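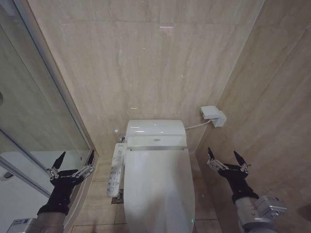

**Bidet seat in a tight alcove: is the side panel going to drive me nuts?**

We're redoing the small bathroom and the installer wants to put in a one-piece electronic bidet toilet like the one he did for another customer. My problem is the controls. They're on a long panel attached to the left side of the toilet, with rows of little buttons, and I already have a glass shower enclosure on that side, same as in the photo. The showroom guy says everyone gets used to it. I'm sure he says that about everything he sells. Our alcove is narrow, I'm left-handed, and my mother, who will be using it most, has a bad hip and doesn't see well. He also wants marble-look panels on all the walls, and I'd like to know if those hold up or if I'm paying for a pretty picture. The quote is $3896 without the electrical work, which seems like a convenient thing to leave out.

*Jytte Oddsson*

---

**stalside_dan**

I've lived with a side panel for three years. You do get used to the buttons, he's right about that. What I never got used to is cleaning behind it. There's a gap between the arm and the bowl where a normal cloth won't go, and in a narrow alcove you're doing it bent over sideways.

For your mother, I'd ask for a model with a wall remote. Some have big raised buttons and you can hang it on whichever side she reaches best. Before you sign anything:

- Sit on the floor model and work the panel without looking down.
- Measure from the side of the panel to the shower glass, using your real wall-to-wall number after the panels go up. They eat into the room.
- Ask where the water shutoff goes. On the right wall like in your picture is fine if you can get a hand on it. Mine is behind the tank and I hate it.
- Get the outlet priced now. Mine added $200, and that was with power already in the wall.

I wouldn't take "easy to clean" from anybody who doesn't clean it.

---

**Gwynne**

we have the wall panels, no complaints. wipe them down and done

---

**bosville_tile**

Panels can be fine, but look hard at the seams. The sheet in the middle never fails – it's the joints and corners near the shower. Ask what sealant he uses and who comes back if a joint opens up, and get that part in writing. And if he won't break out the electrical, get another quote.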